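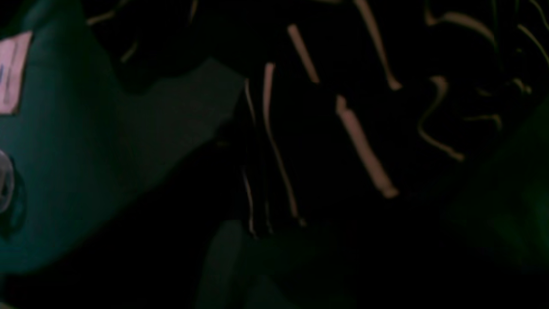

So am I going on the Titholm walk or aren't I? I'm going, and I paid the deposit at lunch before I could talk myself out of it.

Tuesday, late, tea gone cold next to me. Albane rang at five to say there were two places left on the island trip in June and did I want one, and I said I'd think about it, and then she did that silence of hers until I admitted I'd booked already! She was so pleased she dropped the phone. Four days along the north shore, sleeping in the old schoolhouse, carrying our own lunch. I haven't walked further than the big supermarket since winter, so there's that to sort out.

I got the map out after supper and spread it over the ironing pile. The highest bit is 600 metres, and the lines get very close together just before the top. Évan Hervieu is leading again. He's the one who took us round the marsh the year it rained sideways, and he sang most of the way, so I've forgiven him for the marsh. He says the second day is the hard one and the third is all sheep and flat grass. I've written "flat grass" in pencil on the map to keep my spirits up.

My boots are the worry. The left one has a split by the little toe and I've been pretending it hasn't. I went into Chevalier in my lunch hour (the shoe mender by the bridge, with the stairs) and he turned it over a few times, breathed in through his teeth and said he could glue it but he wouldn't climb in it himself. So it's new ones, and they'll want wearing in. I'm going to do the stairs at work in them and let people stare.

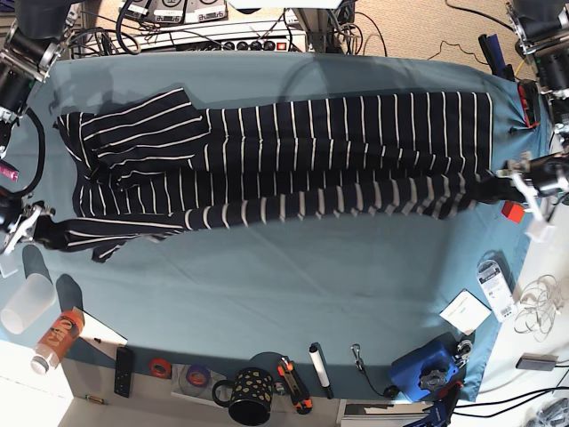
What do I do about the ferry? Take the early one from Plovitia with the others and sleep on the bench if the sea's kind.

I did look at the later boat, which would mean a proper breakfast, but then there's a long wait for the bus on the other side and I'd miss the soup. Albane says the soup is half the reason she goes. She's bringing her sister's stove as well – the one that took her eyebrows off – and I've told her I'll be standing upwind.

Still to do: ring Mum about the cat, find the head torch, ask for the Friday off. Must remember plasters, the good ones. Going up now, my eyes are closing and I've got the stairs to start on tomorrow.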